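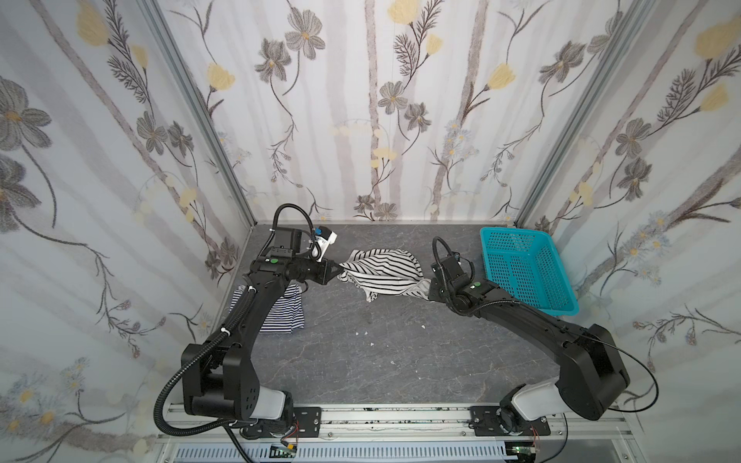
Would you buy it again, with the club's own money, knowing what you know now? A reader sent me that after I mentioned our Tavares two-arm kit in June, and I've been putting off a proper answer ever since, mostly because the answer kept changing. It's settled down a bit now, so let's have a go.

Some background first. I help run the after-school robotics club at Grisgate, and this year we entered the laundry challenge at Nasside. If you haven't come across it, teams have to get a pair of arms to handle ordinary clothes – pick them up, spread them out, fold them, put them somewhere sensible. It sounds like the dullest competition ever invented and it's brilliant. Everybody has folded a top. Everybody thinks it'll be easy. Then you watch two grippers pull a stripy top into a long sausage between them and you realise how much your own fingers do without being asked.

What we bought was the bench version of the kit: two black arms, a rail to fix them to, the grippers, the wiring and a pair of hand controllers so the students can drive the arms themselves before they try to program anything. The work surface and the enclosure were up to us (ours has rather more flowers on it than most workshops, and I'm fond of it).

Putting it together

The manual is 332 pages long. I'm not joking, and I'm not complaining very much either, because the first part is really good. Big drawings, proper bolt sizes, a sensible order. Mounting the plates on the rail was a pleasant afternoon. The two youngest members did nearly all of it while I handed over hex keys and ate their biscuits.

The wiring chapter is another matter. It seems to have been written for an older version of the boards, and the plug labels in the drawings don't match the ones you get. We had the left and right arms swapped for a whole session and couldn't work out why one student was apparently driving his friend's arm. Stamisdale, the shop we ordered from, sent a corrected sheet the next day when I emailed, so full marks to them, but it really should be in the box.

Do spend time on the cables. The ribbed conduit that runs up the arm is tough stuff, and a couple of cable ties on the forearm make all the difference to how tidy it stays. Leave a generous loop at the wrist too! Our first loop was too mean and the wrist tugged against it every time it turned, which the students described as the arm "sulking".

What it's like to use

Lovely, mostly. The arms have a decent reach, so both grippers can meet comfortably over the middle of the board, and for clothes that's really what you need. Driving them by hand is great fun and a surprisingly good lesson. We do turns of 10 minutes each, with everyone else watching and shouting advice, and you can see people improve from one turn to the next. The ones who play a lot of video games start well and then get impatient. The one who knits is the best of the lot.

The green light on each wrist is handy when you're standing back and want a quick look at the state of things. Small point, but I like it.

The grippers are where I start to grumble. They pinch nicely at an edge or a corner. Ask them to pick up one layer out of a heap and they'll take two, or three, or a bit of sleeve and a bit of hem. That's partly us, of course. But the tips are quite smooth, and thin jersey slides about in them if you pull both ends at once. The other club in our heat at Nasside had stuck something rubbery on theirs and it was plainly better. I'd have expected a grippier tip as standard at this price. A spare gripper costs 300 pounds, by the way, so think hard before you let anyone experiment with glue.

Stripes, oddly, turned out to be our friend. Plain tops go into a lump and you can't tell where anything is. With stripes you can follow the lines and see which way the fabric has twisted, and the students picked that up long before I did. If you're starting out, raid the drawer for stripy things, and get yourself a plastic basket with holes in the sides for the finished pieces. The students can see into it from where they stand and it weighs next to nothing.

Noise and nuisance

Quieter than I feared. You can talk over it easily. It does want a permanent home though, and I'd underestimated that completely. Lifting the rail off and on again meant setting the arms up from scratch every week, and after a month of that we begged a corner from the art room. Everything's been happier since.

The software is fine. It's not pretty, and it forgets your settings if you close it in the wrong order, but the recording and playback part works and the students had a first (very wobbly) fold out of it before half-term.

So, would I?

Yes, for a club like ours, with a space to leave it in and an adult who doesn't mind a bit of wiring. There are 24 of us on the list this year and it has kept the whole lot busy, including the ones who joined for the biscuits. If you've a smaller group, or you have to pack away every evening, I'd look at a single arm first and see how you get on. You can't really do clothes with one, mind, so it depends what you're after.

Four stars from me. It would have been four and a half with the right wiring sheet and better tips. We came fifth at Nasside, if you're wondering, and the students have already moved on to arguing about socks.

Posted 04/12/2024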